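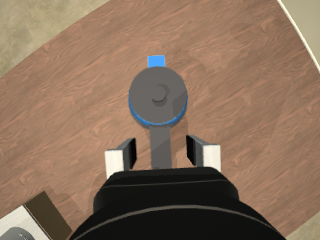 Render, top view: gray pan-like object with blue rim, wood table.

November, Saturday, late morning

Flarkden break-in numbers, second pass

Went back over the Flarkden garage file because the press release is now being quoted as if it settled something. The claim is that car break-ins at the garage fell by 34 percent after the Sirnetti alert system went in. The town's page repeats it, and the shopping center's page repeats the town. I have found one source for the figure so far and it is the company that sells the system.

What we hold: the incident log from the garage office, the police call sheet for the same address, and the Sirnetti alert export. All three are supposed to describe the same building over the same months. They don't agree on when an incident happened, what counts as one, or in a few places which level of the garage it was on.

Started with dates. The garage log goes by when the owner walked up to the office and complained. The call sheet goes by when the call came in. The alert export goes by when the software fired. A car hit on a Friday night and found on Monday morning sits in three different places, and if one of those places is on the far side of a month line it can make a good month look better. I matched what I could by plate fragment and level. 12 entries in the garage log have no partner on the call sheet. I don't read much into that yet. People whose glove box got emptied of change often don't call anybody, and the office has no duty to do it for them.

Then the word "break-in." Before the system went in, the office wrote down everything as a break-in: smashed window, door left unlocked and bag gone, even a scraped door panel where nothing was missing. After it went in, there's a drop-down. The choices are break-in, theft from unlocked vehicle, damage, other. So part of the fall is the same kind of event being filed under a new name. How large a part I can't say until somebody recodes the older entries by hand from the free text, and the free text is thin. One of them just says "car again."

I'd like whoever picks this up to recode without looking at the dates. Cover the column. I caught myself leaning on two of the entries I tried, reading "window" as a proper break-in because I knew it was from the earlier period and that suited my argument. If I can do it, so can the vendor's analyst.

Comparison site. Sirnetti's one-page summary uses the Hanrahan lot as the control, described as "similar." Similar how? Hanrahan is an open surface lot with a bus stop at the front. Flarkden is a multi-level garage with stairwells and a closed back ramp. Most of what gets taken at Flarkden gets taken on the upper levels at night. Hanrahan has no upper levels and as far as I can tell is close to empty at night. A flat line at Hanrahan tells me very little about what Flarkden would have done without the system.

Other things that changed at Flarkden in the same stretch, from the office's own maintenance notes:

– lighting replaced on the two top levels
– back ramp closed to foot traffic in the evening
– movie theater dropped its last showing, so fewer cars late
– office hours cut (fewer hours to walk up and complain in)

Any of the first three might bring real incidents down. The last one might bring only the count down. None of them is in the summary. I went through it twice looking for the lighting, thinking I'd skipped a footnote. There isn't one.

The theater bothers me the most. If there are fewer cars up there after dark then the raw count should drop even if each car is exactly as likely to be hit as before. We need cars per night. The ticket machines must have this. The office says the machine data belongs to the operator, the operator says ask the office. Sent a second request to both at the same time so they can at least see each other's replies.

Alerts. Of the matched incidents where a camera should have covered the bay, I pulled a small set and checked whether an alert had fired before the owner reported it. In 5 cases it had. In 3 of those the alert was closed by whoever was on shift with no note. So even where the software did what it says on the box, I can't show that a person did anything with it. Very small set, picked by me, don't quote it anywhere. I'm writing it down so the next person doesn't have to pull it again.

The export also seems to have been cleaned before we got it. There are gaps in the alert numbering. Could be test alerts, could be duplicates, could be a system that numbers things in a way I don't understand. Asked. The answer was a link to the brochure.

Tried the Justari matching tool on the garage log and the call sheet, mostly to see whether it would find pairs I had missed. It found plenty, and I believed fewer of them the longer I looked. It likes to pair anything on the same level in the same week, so two silver sedans on different nights become one incident. With the threshold turned up it gave me back almost exactly my hand list, which is comforting until you remember that I turned the threshold until it did. Leaving Justari out of the main count. Settings are saved in the project folder if someone wants to argue.

On arrests: the release says the system "led to" arrests. The call sheet has arrests at the address but doesn't say what led to them, and at least one is for a fight by the elevators that had nothing to do with cars. I would not repeat "led to" without a case file in hand. For the write-up, "police made arrests at the garage during the period" is as far as the paper goes, and I'm not sure it's even useful there.

Where I stand this afternoon. Reported break-ins at Flarkden went down. I can see that in all three sources, with different sizes. I think some of it is probably real, and if I had to put money on a cause I'd pick the lights and the ramp before the software, but that's a hunch and I have as little behind it as they have behind theirs. The 34 I wouldn't print, even with "according to the company" in front. People drop the front part.

Asked for the work behind the percentage again, in particular which months were used as "before." If they start the clock with the bad spell just ahead of the installation, then any ordinary stretch afterward looks like a win. My own count moves a lot depending on where I start it, enough that I don't want to put a single figure in here.

To do:

– recode older log entries, date column hidden, two people separately
– chase ticket machine counts, both ends
– ask the office when exactly the drop-down came in (form itself is undated)
– find a better comparison than Hanrahan, needs upper levels and evening trade
– get the lighting invoice for the install date
– numbering gaps in the alert export, ask again, in writing

Level codes in my sheet follow the garage signs. The call sheet counts from street level, so it's off by one going up. I fixed the ones I matched. The unmatched rows are still raw — check before you sort on that column.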